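Household Collection Project – Station Diary
Saturday, September 10, 2022
Entry by Evangelia Drakos, Collection Lead

The session opened at the usual hour with Kulap Phromma at the control station and the undersigned on annotation. The target set on Thursday was 500 accepted episodes for the carrying family by the end of the month. A further 700 are already in the archive from the March series, but those were gathered under the old instruction sheet and it has been agreed that they will be kept in a separate folder, under the name Postberg, until someone has time to relabel them.

Work today was limited to one family: holding a light container in the hand while moving between furniture, and reaching toward a surface with the other hand. Each episode is to begin from a standing posture and to end when the operator calls the stop. The operator is asked to vary the approach to the desk and the height of the hand from one episode to the next. Kulap asked whether small stumbles should be kept. The position remains that they are kept and tagged, provided that the robot recovers without outside help. An episode in which a person touches the robot is removed from the set and entered on the rejection sheet.

A practical matter took up the first part of the morning. The Etau recording software again wrote the head camera and the room camera to different clocks, with the head camera running 3 frames behind. Restarting the software cleared the fault. It returned once before noon and cleared again in the same way. The affected episodes have been marked and should not be released until the two streams have been aligned by hand. A note has been sent to the software group asking whether the Skotex patch covers this fault or a different one. 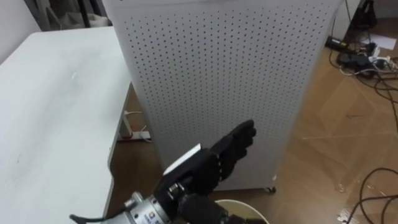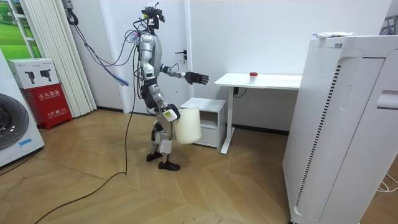 Room view, carrying family, as is the one that follows.
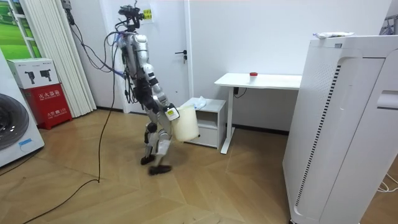
The instruction text given to the model was revised over lunch. The earlier wording, "take the bin to the table," was judged too narrow for what the operators in fact do, as the bin is often held in place while the free hand does something else. Three versions will now be used in rotation: one that names the container, one that names only the destination, and one that describes the whole task in a single sentence. Kulap is of the opinion that the second version will prove the hardest to learn from, and would like it held back until the others have been tested. I am inclined to include it from the start – a person at home will seldom name every object – but the question has been left open for the meeting with the Phetsri team.

Seven episodes were rejected in the afternoon. Most of them failed on length, the operator having paused for too long between the walk and the reach. The rule on pauses is strict, and new operators find it difficult. A model trained on long pauses will tend to copy them, and the Postberg folder contains many cases where this was allowed to pass. I have asked that the rule be printed in larger type at the control station and read aloud at the start of each shift.

Labeling went more slowly than collection. The boundary between "approach" and "reach" continues to be placed differently by different annotators, and when Kulap and I marked the same group of episodes separately, our boundaries did not agree as closely as they should. We settled on the first clear forward movement of the hand as the start of the reach, whether or not the feet have come to rest. The guide has been amended to say so. Earlier labels in this family will need a second reading, and Kulap has offered to begin with the oldest.

Operator fatigue should be recorded here as well. By late afternoon the hand paths had grown noticeably alike, which reduces the value of the examples even where each one passes inspection. From the next session the operator and annotator will change places at midday. Kulap has agreed to this, with the request that the control gloves be adjusted before the change and not during it.

Outstanding at close: alignment of the marked episodes; reply from the software group; second reading of labels; decision on the three instruction versions. Backup to the second drive was started before we left and will be checked at the opening of the next session.

E.D.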